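Everyone is passing around the news that Willau bought Clistden, the small speech startup. The press note calls it "a partnership of equals." One of these equals has 2,000 employees. The other has 16.

I read the whole note on Wednesday, twice. There's no price in it. There's no word on the product either, except that the two teams are "excited to explore what's next." When a company plans to keep selling something, it usually says so.

Clistden makes a transcription tool for clinics. Small clinics, mostly, the kind with one front desk and a fax machine that still gets used. I've talked to a few of those offices. None had heard a thing before the post went up.

My guess is an acqui-hire. Willau wants the speech people, gives them nice badges, and the tool gets a "sunset" email before summer is over. I'd be glad to be wrong. Tell me where in the note it says otherwise.

And please don't quote me the line about "100 percent commitment to existing customers." Commitment to do what? Keep the servers up? Answer the phone? Export their files? It's a sentence with no verb you could hold anybody to. 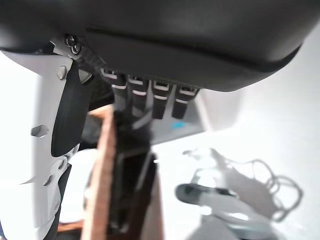
White plastic panels, hex-shaped recesses, dark rounded thing overhead.

We've seen how this goes. Willau bought Brikisville in May of last year, also for the team, also with a warm blog post. The Brikisville app stopped getting updates 7 weeks later. The help page still loads. The contact form on it goes nowhere, I tried it this morning.

A couple of you say the founders earned their exit. Fine, I have no problem with founders getting paid. I'd like to know what the other employees got, and if their stock was worth anything after the investors took their share. That part never makes the announcement.

Karunaratne, the fund that led Clistden's last round, is already calling it "a landmark outcome." Funds say that when they get their money back. They also say it when they don't.

If you run a clinic on this thing, export your records this week. Get a written answer on how long your contract will be honored, and ask who holds the audio. Old recordings are worth a lot to a company that trains speech models, and the note doesn't mention them once.

I've sent Willau's press office four questions. So far I have an auto-reply. Will add to this thread if a person writes back.

Last updated: Wednesday, 4:40 p.m.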